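Home Articles Archive Links Contact
Search this site Type and press enter

Filed under: Streets and drainage / Kerbs

Gates, thresholds and the fall of a pavement

I have been meaning to write up the street behind the Miah building for some time. It is a plain street with walls and gates along it, and most people who use it are on their way to somewhere else. My interest in it is narrow. It concerns the strip of ground between the face of a gate and the edge of the carriageway, and what happens to levels in that strip.

The starting point was a disagreement with Ruwan Roy over a detail on a job of ours. He wanted the finished level at a vehicle gate set flush with the footway, with all the fall taken up outside the gate line. I wanted a small upstand under the leaf. We went back and forth by email for most of April and settled nothing, so I began looking at how other people had done it, and this street was the nearest one with solid gates opening straight on to the pavement.
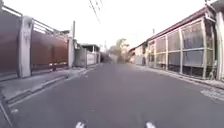

Brown gates, white pillars, and the pavement sloping down to the road.

The footway is concrete and falls towards the road, as one would hope. There is a raised kerb with a dark gutter line against it. A fall towards the kerb is the normal arrangement, and it has one consequence that gets overlooked when a gate is being specified: the bottom edge of a gate leaf is level and the ground in front of it is not. If the leaf swings outwards over a pavement that drops away, the gap under it grows as it opens, and that is harmless. If it swings inwards over a yard that rises, the leaf will bind, and the usual cure is to cut a strip off the bottom. The gap when closed is then larger than anybody intended. I have no idea which way these particular leaves swing, or whether they slide. I never found one open.

On our own job the drawings gave a leaf width and a clear opening, and left the ground to the contractor. Farzana Bepari, who checks our setting out, put a string line across the opening and found the yard side higher than the drawing allowed for. The hinge was then moved up the post by the contractor, the leaf was hung, and the gap underneath was big enough for a cat. The client has a cat. We are now on the second version of that gate.

A note on solid sheet against open bars. A solid leaf takes the full wind load and passes it to the hinges and the post, so the post has to be sized for it. A length of railing along the top adds height with very little extra load, the wind going mostly through it. It is a sensible combination and an old one, and the street has it: flat sheet below, thin bars above. The pillars between are concrete, painted or left pale, with some greyish weathering. I would expect weathering of that sort on any pillar without a proper capping, although I did not get up a ladder to check for one.

Horizontal bars are easier to weld up neatly on a long run, but they are also a ladder. Our client asked for verticals for that reason, at the suggestion of the supplier, Vendov, and I did not argue.

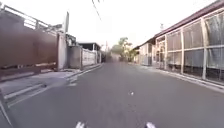

No. 8

The ramp is the part I went for. It is a sloped concrete crossing that comes down to the asphalt, with ridges cast or cut into it. Ridges on a vehicle ramp are there for grip, and they also do something to the water, depending on the angle at which they are laid. Set across the slope, each one holds a little water and a little silt. Set at a slant, they shed it to one side. Obaidul Rathnayake, who has laid a good many of these, forms his with a length of timber pressed into the concrete while it is still green, and says the spacing matters less than getting them all to the same depth. Uneven ridges wear unevenly, and the high ones go first.

For our crossing we have agreed the following, and I set it out mainly so that I can find it again.

Width of ramp at the kerb: opening width plus 400 mm each side.
Length of ramp from kerb face to back of footway: 800 mm.
Upstand at the gate line: none. Ruwan wins this one.
Ridges: slanted, formed wet, no saw cutting.
Gap under closed leaf: to be set on site with the leaf propped, before the hinges are fixed.
Channel at kerb: carried through under the ramp in a short pipe.

The last item is where I expect trouble. A ramp that projects past the kerb line blocks the gutter, and a ramp kept behind the kerb line needs the kerb dropped. Dropping the kerb is the better answer and the slower one to get permission for. A pipe under the ramp will block with leaves in its first autumn unless it can be rodded from both ends. Thilini Selvanayagam has asked for a removable cover plate instead, from Suvby, and I am waiting for a price.

One small point about the bottom of gates. On the larger brown gate there is a darker band along the lower part of the sheet, shadow and grime together. On any steel gate that lower strip is where I would look for corrosion first. Splash from the footway reaches it, grit rubs at the paint, and nobody washes it. We are having the bottom edge of ours folded and sealed, with drain holes, and an extra coat taken up to knee height.

I will add the channel detail when the price comes in, along with Farzana's levels if she will let me have the sheet. Ruwan has also asked me to correct the width of the old post footing in my previous entry, and I have done so.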